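Relabeling the spare parts shelves

I spent most of August moving my bicycle parts inventory off a spreadsheet and onto printed location codes. The old system stored a description and a shelf name. It failed whenever two parts had nearly the same description, as with 6 mm and 10 mm axle spacers.

The new code has three fields: aisle letter, row number, position. No part information goes in the code, so a part can move without a reprint. Venla Kokkonen suggested this after doing the same for her sewing supplies in Hemcombe.
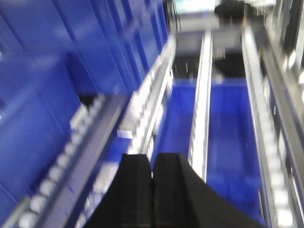

Label size took longer to settle. I tested 10-point and 16-point type, both black on white, and kept the larger. The smaller one was readable at arm's length but not from a standing position - and I look at the bottom row standing up.

Adhesive is still open. The paper labels curl at the corners after a week or so. I have a sheet of polyester ones to try on Saturday, starting with row 6.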